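Home Lists Archive Search Subscribe

This site uses cookies to remember your sort order. Accept Settings

Subject: Re: [sleep-methods] Shift workers and salt intake, follow-up at 3 months
From: Krešimir Kolev

On the question of the spot urine samples, I have now been through the Dalgleish tables and can give a fuller answer than I did last week.

Ilir Papadopoulos wrote:

> The protocol gives 151 participants at baseline, all on rotating
> shifts, but the sodium estimate comes from a single spot sample taken
> at the end of a night shift. Sodium output follows the body clock. In
> someone who has just come off nights you can't tell how much of the
> value is diet and how much is timing. Was any 24-hour collection done,
> even in a subset?

Yes, in a subset. The first 50 people enrolled at the Zutis site did a full 24-hour collection as well as the spot sample. The rest gave a spot sample only. The subset was not chosen at random, and the methods section should have said so.

In the subset, the spot estimate was higher than the 24-hour figure after a run of nights and close to it after a run of days. The gap after nights was around 1,000 mg of sodium per day. That is larger than the difference between the two diet groups at follow-up, so I would not put any weight on the between-group result as it stands.

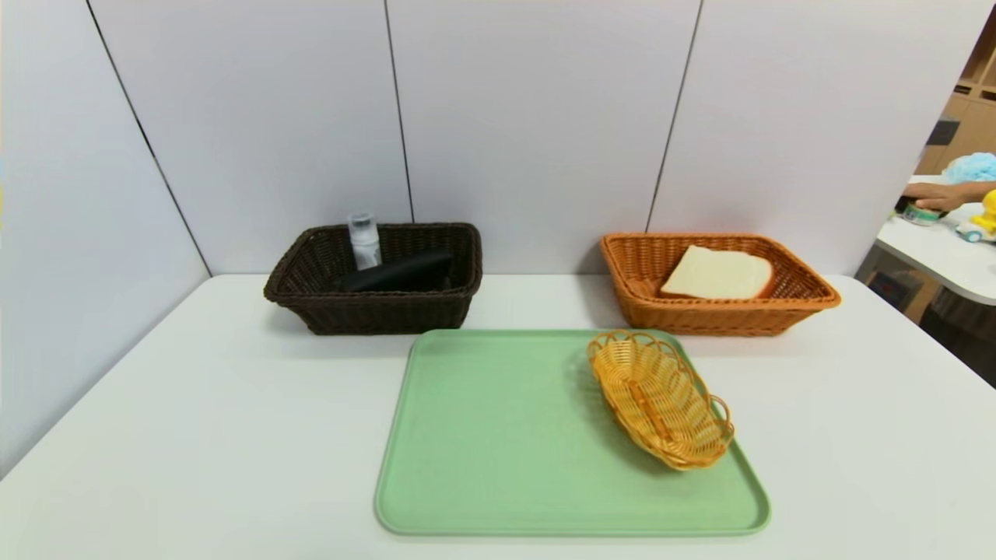
Papadopoulos adds, in a second note sent at 16:40, that the gap may be partly due to missed collections. People on nights sleep in the day, and if they skip one void the 24-hour total drops while the spot value stays put. He asks whether completeness was checked by creatinine or only by asking.

Only by asking. Participants filled in a sheet with the start time, the finish time and any missed voids. Creatinine was measured in the same samples but was used for the spot conversion and never for a completeness check. The raw values are in the Draltomus export, so the check can still be done. I would suggest the usual cut-offs by body weight and sex, with anyone outside them dropped from the comparison and the number dropped reported in the table.

Two further points on the blood pressure data.

First, the cuff readings at the Vultell site were taken at the start of the shift and those at Zutis at the end. Site was put into the model as a fixed term, which deals with an average offset but does nothing about the fact that pressure after a night shift varies more than pressure before one. The residuals for the two sites look different when plotted apart. I would fit them separately and give both.

Second, the follow-up at 3 months falls in November for most of the cohort and the baseline was in summer. Pressure tends to rise in the colder months. The control group should carry the same seasonal change, but only if the two groups were enrolled at the same pace, and at Vultell they were not — the control arm filled first.

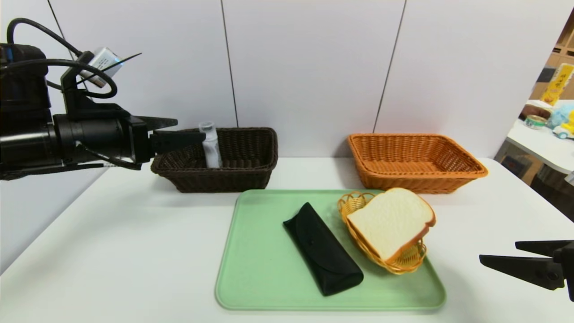 White table with dark brown basket, arm at left

None of this affects the sleep diary results, which do not depend on the sodium estimate. Those can go ahead as drafted. For the rest I would hold the paper until the creatinine check has been run.

If anyone on the list has paired spot and 24-hour values from night workers, with clock times recorded, please write to me off list. Clock times matter more than sample size for this.

Krešimir

Previous by thread Next by thread Index

Last updated: November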